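Oct 2, 2019

**Florach Library to Extend Evening Hours**

The Florach Public Library will remain open until 8 p.m. on weeknights beginning in January, the library board announced following its regular meeting. The change adds two hours to the current schedule at the main building on Primitz Street. Hours at the Grirunard branch will stay the same.

The decision follows a survey of cardholders conducted over the summer. Of the 128 residents who returned the form, 98 asked for later closing times. Many respondents wrote that they are unable to reach the library before the doors close at the end of the working day.

"We have heard this request for several years, and the new budget allows us to meet it," said Tõnu Adomaitis, director of the library. "The reading room, the children's section and the public computers will all be available during the added hours."

The reference desk will close at 6 p.m. as before. Questions left at the front counter after that time will be answered on the next working day. Books may be returned at any hour through the slot beside the main entrance.

The Mägi Room, which seats 20, may be reserved in the evening by local clubs and study groups at no charge. Requests must be made in person and will be accepted at the front counter until the end of the year. Groups that already hold a daytime reservation do not need to apply again.

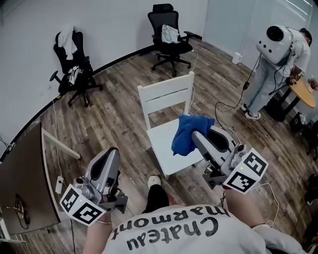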